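Looking After the Clandura Hand Grippers - FAQ

4 min read
70 shares

Last updated 7/14/22 by Salamatu Oyelaran

These are the questions people ask most when they take over a table with a pair of Clandura grippers.

How often do the fingertip pads need cleaning?

After every 600 grasps, or sooner if you have been working with anything fuzzy. Wipe the face of each pad with a damp lint-free cloth, then let it air dry. Don't use alcohol. It hardens the pad and the grip gets worse.

How do I know the pads are lined up?

Close the gripper slowly on something soft and watch both sides. The pads should reach it at the same moment and press evenly. If one gets there first, loosen the screw at the base of that finger, square it up and tighten again.
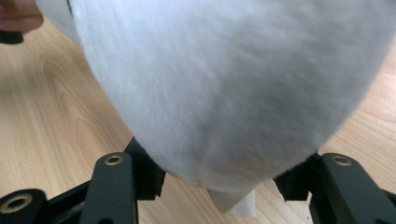 Pads on either side of white plush, with a tab hanging in the gap.

Tabs and labels on soft toys can slip between the pads and throw off the closing width. Turn the toy a little before you close.

Do the brass inserts need oil?

No. Oil picks up fibers. Brush them out dry and check for side play. If a finger wobbles, order the insert kit, part 3445, and replace the inserts on both fingers.

Where should the cables go?

Down along the forearm, with enough slack to turn the wrist all the way over. Most of our cable failures since February came from a tight bend right at the gripper body.

What about the marker plates?

Keep your fingers off the dots. A scratched plate has to be replaced - touching it up with a pen doesn't work. After you fit a new one, run the Felurach calibration before doing anything else.

Can I check both grippers at once?

Yes, and you should. Sit at the table, take one in each hand and hold a soft toy level between them, just off the surface. If it sags at one end, look at the pads on that side first. 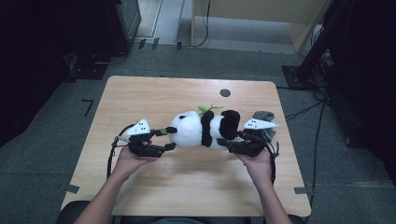 Nazmiye Polat writes that she does the level check twice, the second time with the grippers swapped between hands, and that this is how she found a worn pad she had been blaming on her left wrist.

Swapping is fine. Put them back on their own sides before you calibrate.

Who do I ask for spares?

Bukola Ibrahim keeps the pads and screws. Cables come from Gidey and take longer, so ask early.

2 comments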